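Girkness Eye Clinic Patient News

Dry eye: what to do before your visit

Many patients who call us about sore, gritty or watery eyes have dry eye. It happens when the eye makes too few tears, or when the tears dry up too fast. Watery eyes can be a sign of it too, as the eye makes extra tears when its surface is irritated.

Winter is a hard time for people with this problem. Heated rooms are dry, and most of us spend longer looking at screens. We blink less when we read or use a computer, so the eye surface has more time to dry out.

Things you can try at home:

Place a clean, warm washcloth over closed eyes for up to 4 minutes, morning and evening. Test the heat on your wrist first.

Look away from the screen often and blink fully a few times.

Turn car vents and fans away from your face.

Use preservative-free artificial tears if you need drops many times a day. 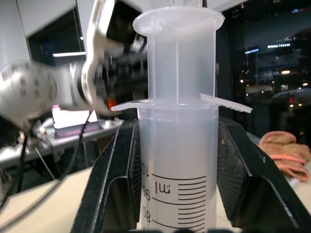
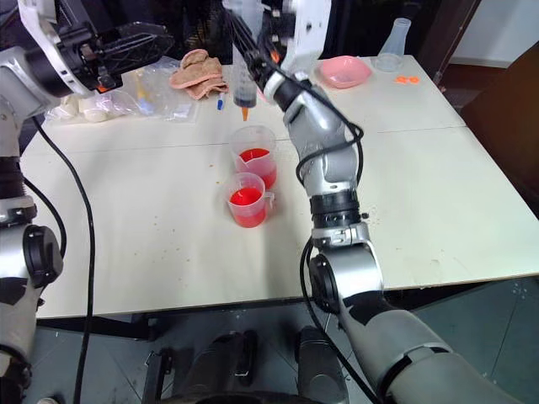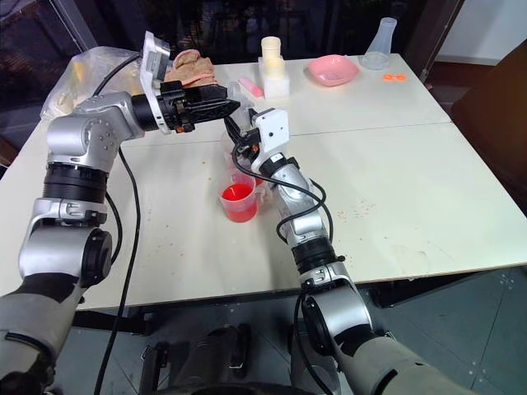

When to call us

Call the same day if you have strong pain, a sudden change in vision, marked sensitivity to light, or a red eye and you wear contact lenses. Take the lenses out and bring them with you. Do not use leftover drops from an earlier problem.

For milder symptoms, book a regular visit with Dr. Kerstin Bakke or Dr. Ronja Lindqvist. A first dry eye visit takes 30 minutes. Bring a list of your medicines - allergy pills and some blood pressure drugs can make dryness worse. Please leave off eye makeup that day.

Evening visits start in March at the Kristiansen Street office. The front desk is taking names now.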